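Booth bench notebook, October
Cough switches, the hum, and the Brisia game 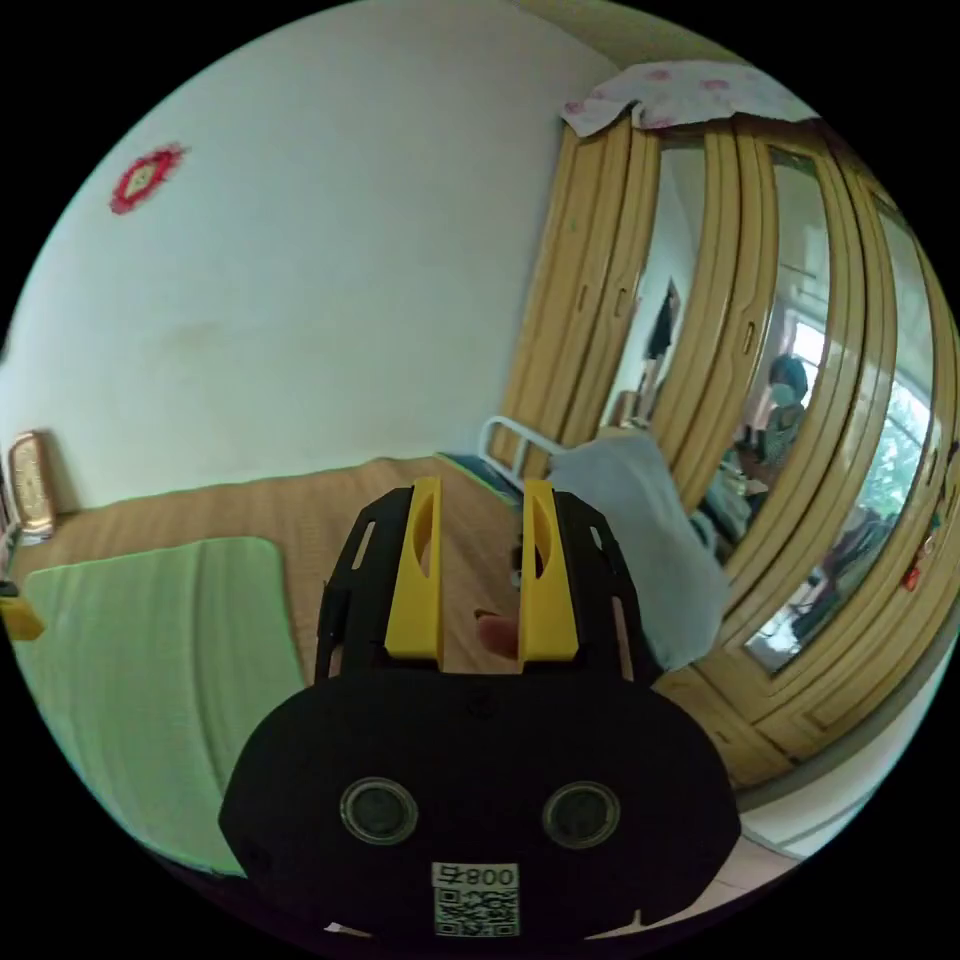 Started the morning with the cough switch on commentary box A, the one Derek Furnival uses and has been complaining about for most of the season. His words, on a sticky note: "Clicks on air. Also does not cough." I think he means it doesn't mute the cough. Pulled the lid off and found the switch itself fine on the meter and terrible to the ear, with a pop every time the contacts open. Before I could get going I lost half an hour working out whether this was box A or the box that used to be A before Lertchai swapped the front panels. I want all of our gear labeled like 008b, black number on white with the QR code on the same sticker, so that a person can pick up a thing and know which thing it is. At the moment we have two boxes marked A, one marked "A (new)", and one marked "NOT A" in what I believe is my own handwriting.

Anyway, the pop. The Prustasine boxes mute by opening the mic line after the preamp, and there's a little DC sitting there that has no business sitting there. Measured it on box A and on the spare. The spare has it too, only less. A leaky coupling cap would explain all of it. Changed the cap on box A, pop went down to something you'd only hear in a quiet room, and the booth at Judavness during a game is many things but it has never been that.

10:40. Kamol Rungrueang came by with the switch tester, a solenoid on a bracket, a counter, and an old wall-wart power supply that smells of toast. We set it to 3,000 presses on a new switch from the cheap batch. The idea is that if it survives that, it survives next season, even with Derek, who presses the button the way other people hit an elevator call.

Left it thumping on the shelf and went on to the hum.

The hum

Same hum as last October, which I wrote down in this book as "fixed." I would like to have a word with whoever wrote that.

Symptoms: low buzz on the crowd mic feed, worse in night games, gone by the time anyone carries the gear back here. On the bench it's dead quiet. I ran the crowd mic chain for an hour with every lamp in the shop turned on and got nothing. Lertchai Boonchu thinks it's the scoreboard supply and the mic cable sharing the same tray behind section 12. I think so too, but I thought so last year and we moved the cable and the buzz moved with it.

Things tried today, bench only:
Swapped the transformer in the crowd mic splitter. No change (there was nothing to change).
Lifted the shield at the splitter end. Still quiet, and now wrong.
Put the shield back.
Wiggled every connector while listening on headphones. Found one bad XLR on the stage-left mic, cracked solder on pin 3. Resoldered. It's a real fault, but a crackle, so it isn't our fault. I mean it isn't the fault we're after. It is very much our fault. I soldered that one.

Plan is to take the isolating splitter to the park and put it at the tray end with the scoreboard on. Boonsong Hemmin has the key to the tray covers and says he'll come early if we do it before batting practice. After batting practice you're on a ladder with line drives coming at your knees and the troubleshooting gets hasty.

Talkback

Second complaint of the month, from Tassanee Phromma, who produces the radio side and so spends three hours a night talking into people's left ears. She says that when she keys talkback to the play-by-play chair, the color chair gets it as well, faint. She noticed when she told one of them to wrap up the story about the fishing trip and both of them stopped talking. We had a couple of seconds of pure crowd noise. A listener wrote in to say it was the best part of the inning.

Crosstalk in the headset wiring was my first guess and it held up. The Thongdee intercom panel is fine, it sends each chair separately and cleanly. The trouble is in the breakout we built. I ran both ears down one unshielded ribbon in the breakout because I had ribbon. Replaced it with two short lengths of shielded pair and the bleed dropped to where I can't hear it at full gain. Could have done that in April. Ribbon was right there on the bench, though, and it was gray, and it looked so professional.

While the breakout was open I also turned the ear gain pots around so clockwise is louder on both. One of them had been backward all season. The only person to mention it was a guest analyst who did a single game and left with a headache.

Lunch. Somebody's noodles were in the parts fridge again. We don't have a parts fridge, we have a fridge with some desiccant in it.

Switch test, continued

Came back to silence on the shelf, which seemed early. Counter had stopped at 1,162. Kamol was pleased, he'd bet on a failure, but he'd bet on it somewhere past two thousand, so he doesn't get the coffee.

Opened the switch up. The contacts look clean to me under the loupe. The return spring has hopped off its post, and the plunger stays down. So the failure is "stuck on mute," the worst kind we could have picked. With a click on air, you get a click. With a stuck mute, you get Derek describing a walk-off double to himself.

Lertchai's view: the solenoid hits straight down, a thumb hits at an angle, and the test says nothing about thumbs. Kamol's view: a thumb at an angle would be worse. I side with Kamol here but I'd like Lertchai to be right. We still have 7 of the cheap ones in the drawer and they can be used for anything in the shop that doesn't go on the radio.

Going back to the older sealed type for all 3 boxes. They cost more and feel like pressing a walnut. Derek will complain about that and I've left room on the page for it.

Also wired the red mute lamp so it follows the audio relay and doesn't just follow the button. Before this, the lamp told you what you had asked for. Now it tells you what you got. Checked by holding the relay open with a popsicle stick: button up, lamp lit, no audio. Good. Removed popsicle stick. (Check again that the popsicle stick was removed.)

For the Brisia game

It's the last home game and the feed goes to their station as well as ours, so there'll be two sets of people to hear about it from. Their engineer wants a clean crowd feed without our commentary on it. Fine, that's one more output off the splitter, and if the hum's still in it they can enjoy it in stereo.

Box A: cap changed, sealed switch fitted, lamp rewired. Done.
Box A (new): switch fitted, cap still to do.
Spare: hasn't been touched apart from measuring the DC. It goes in the case as it is unless I get an evening.
Breakout: done, needs the lid screws. I have two of the four.
Crowd mic: pin 3 resoldered, hum pending the park visit.
Tassanee wants a second talkback key so she can talk to both chairs on purpose. I said she'd had that feature for free all year.

Need from stores: two lid screws, heat-shrink in the middle size, caps for the other boxes, gaffer tape in any color except the white that leaves glue. Label stock. Kamol says he'll print them if I write out the list of what everything is called, so tonight I get to decide who's really A.

5:15. Derek stopped in, pressed the new switch a few times, and asked if we could make it softer. Entered in the space provided.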